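4.2 Do slotted panels save any time?

Suppliers of sorting panels tend to make the same promise: give each part its own opening and people will stop hunting for things. We found little in the earlier work to back this up. The two reports most often cited both come from shops that had bought the panels shortly before, and neither one kept a record of how long a search took under the old system. Without that, the claim that searches got shorter rests on memory.

Our own log covers 254 put-away events at the Grenadura site, collected through June. Each event was scored on whether the part went into the opening meant for it on the first try. We did not score speed, which we could not measure fairly with people working at such different paces.

The openings on a panel of this kind are not all alike, and the product sheets for the Saltico and Vass lines treat this as a strength. We are less sure. A worker who has to tell one narrow slot from another slightly wider one has been handed a small puzzle, and a small puzzle repeated all day is a cost. Figure 2 shows the type of layout we have in mind.

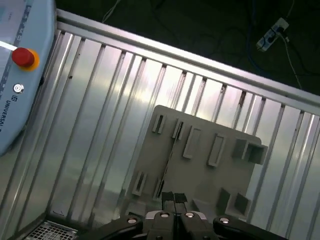
Figure 2. Light gray slotted panel, set at a slant. Raised rims border the four upright slots in the upper row; a box-like pocket stands out at the right edge.

The upper row makes the point. Four upright slots sit side by side, and two of them are only slightly wider than the others, with shallow interiors. Lower down there are smaller slots and a pair of square recesses. Shape does part of the work of a label, we accept, and few people would confuse an upright slot with a square recess. Within the upper row, though, shape tells the worker very little, and most of the wrong placements in our log were between neighboring slots of nearly the same size. It is hard to see how raised rims would help with that kind of mistake. They mark where an opening is. They say nothing about what belongs in it.

The slant is usually defended on the grounds that it makes the openings easier to see. That may be so on a dull bench. Against bright ribbed metal, as in Figure 2, we would want the claim tested before repeating it, and the Jelero guide, which recommends a slant for every setting, offers no test at all.

None of this shows that the panels do harm. Our log has no comparison group, and a plain tray might have done worse. What we can say is that the case for mixed openings has been made mostly by people who already owned them. A fair trial would put the same parts into a panel of mixed slots and into a row of plain bins, with the same workers using both, and would count wrong placements over at least two full weeks. Section 5 sets out how we would run it.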